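Textbooks > Earth Science > Rivers and Landscapes > Chapter 7
6 September 2026
By the Lerent Earth Science Editors

Chapter 7
How Rivers Shape the Land

Pour a pitcher of water onto a heap of sand and watch closely. Within seconds the water picks a path, cuts a little channel, and drops a fan of sand at the bottom. You have just made a river valley and a delta! Real rivers do the same work on a far bigger stage, and they never take a day off.

We will spend much of this chapter on one river, the Hajji, which rises in high, stony country and runs 435 miles to the sea. It is a wonderful river to learn from, because it changes character so many times along the way. Near its source, 3,000 feet above sea level, you could jump across it without getting your shoes wet. By the time it passes the town of Aston it is wide enough for barges, brown with silt, and in no hurry at all.

A river has three jobs: it wears rock and soil away (erosion), it carries the loose material downstream (transport), and it lets that material settle somewhere new (deposition). All three happen along the whole length of the river, often within a few yards of each other. Stand on a bend and you can find erosion on the outer bank, where the water runs fast, and deposition on the inner bank, where it slows down and leaves a beach of gravel.

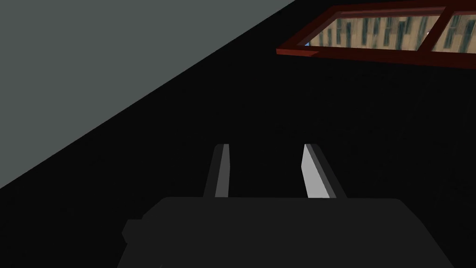
Speed matters more than almost anything else. Fast water can roll boulders along the bed, while slow water struggles to keep hold of fine sand. When a river floods, its speed and depth both rise, and it may do more shaping in two days than in the rest of the year. The Hajji showed this one December, when high water broke through the neck of a long loop above Aston and left the old channel stranded as a curved lake. Local people call it Flilter Water, and herons fish there now. We will come back to it in Section 7.4, where you will learn how loops like this grow, tighten, and finally get cut off.

Before you read on, find a map of the river nearest to your home – a small creek is fine – and trace it with your finger from top to bottom. Where is it straight? Where does it wander? Mark the spots where another stream joins it. Keep the map in your notebook, as you will need it for the field activity at the end of the chapter.

Key terms: erosion, transport, deposition, load, meander, oxbow lake, floodplain, delta

7.1 Where Rivers Begin

Most rivers have no single starting point. Rain soaks into a hillside, creeps down through the soil, and comes out lower down as a spring or a patch of boggy ground.

Last updated 6 September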